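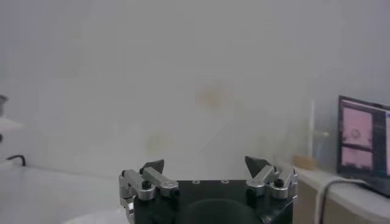
Hi Ryota, hi everyone,

Oh, I'm so glad you brought up wrinkled tops, I have been waiting for someone to start this thread! I've been making steamed buns nearly every weekend for years now and I still get a bad batch when the weather turns, so please don't think you're doing something dreadful. I'll get to your questions in a minute, but first Chrysanthi's one from last week about piglet faces. Poke the eyes in with a chopstick after the second rise, and keep them closer together than feels right. The two little round screw holes in the flat black top there are very much the look I go for, small and plain with a short space between. If you set them wide the dough carries them off round the sides as it puffs, and you get a flounder.

Right, wrinkles!

On Jan 31, 2025, Ryota Hirose wrote:

> Hello all, first post after a long time reading. My buns go into the
> steamer round and smooth and when I open the lid they look fine for
> a few seconds, then the skin goes wrinkly and some of them shrink
> down. Taste is good, a bit chewy. I use 500 g of plain flour, a full
> sachet of instant yeast, warm milk, sugar, and I let them double
> before steaming. Twenty minutes on high. The kitchen is very hot at
> the moment.
>
> Is it the flour? My neighbour says to buy the bleached kind from the
> Asian grocer. Also should I be wrapping the lid in a tea towel? I see
> people do it but my lid is glass and the towel hangs near the burner
> which makes me nervous.
>
> Ryota

Taking these out of order.

**The rise.** I'd put my money here. "Let them double" is bread advice, and it's good advice for bread, but a shaped bun has no crust to hold it up. In a hot kitchen the second rise can be over in a quarter of an hour. Pick one up: it should feel lighter than when you shaped it, and if you press the side gently the dent should come back slowly and nearly all the way. If the dent just stays there, you've gone past it. Those ones I squash, re-knead and turn into flatbread with spring onion, and I have never once been sorry.

**Yeast.** A full sachet is a lot for that much flour in summer. Try 4 g and use the milk straight from the fridge. You'll gain so much time for shaping, and you won't have the first bun blown up like a balloon while you're still pinching the last.

**The kneading.** Did you knead again after the first rise? This made the biggest difference for me, more than any flour. Roll the dough out, fold it in three, roll it again, and keep on until the surface is like satin and you can't see any bubbles when you cut through it. My arms complain. Agustina runs hers through a pasta roller and gets the smoothest buns on this list, so if you've got one in the cupboard, there's your excuse!

**Heat.** Twenty minutes on high is too fierce for a small plain bun. Once there's steady steam I turn it to medium and give them twelve, then turn it off and leave the lid on for another four. Then open it just a crack, wait a bit, then take it off. I know it's agony.

**Flour.** Your neighbour isn't wrong, bleached low-protein flour does give that snowy colour. But it's a colour thing mostly. I buy the soft white from Raptis in the big bag and it comes out more cream than white, and I like it. Plain supermarket flour with a couple of spoons of cornflour swapped in will get you close.

**The towel.** Yes, but only if you can knot the corners up on top of the lid, well away from the flame. If it makes you nervous, leave it off and tilt the lid away from the buns when you lift it. Drips leave shiny yellowish patches, quite different from a wrinkle, so have a look at which of the two you're getting.

And do give them room. A tray with holes all over lets the steam up nicely, but not if you've packed it edge to edge.
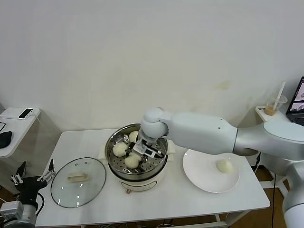

*Three buns in an electric steamer, pale cream and a little wrinkled on top.*

I'd eat every one of those, by the way. Split, with butter and golden syrup, which will horrify Mandla, but he's in Trakbridge and can't stop me.

One last thing for anybody living up high: at 1000 metres and over, the dough moves faster and the steam is cooler, so cut the yeast again and add a couple of minutes. I learned that at my sister's place and we had some very flat pigs for breakfast.

Ryota, would you try a half batch with the cold milk and less yeast, changing nothing else, and tell us what happened? I'm dying to know. And Chrysanthi, I haven't forgotten your black sesame question. I've got a jar to use up and will write when I've worked out how much sugar I put in last time (I wrote it on an envelope, and the envelope has gone out with the recycling).

Happy steaming,
Glykeria Papadakis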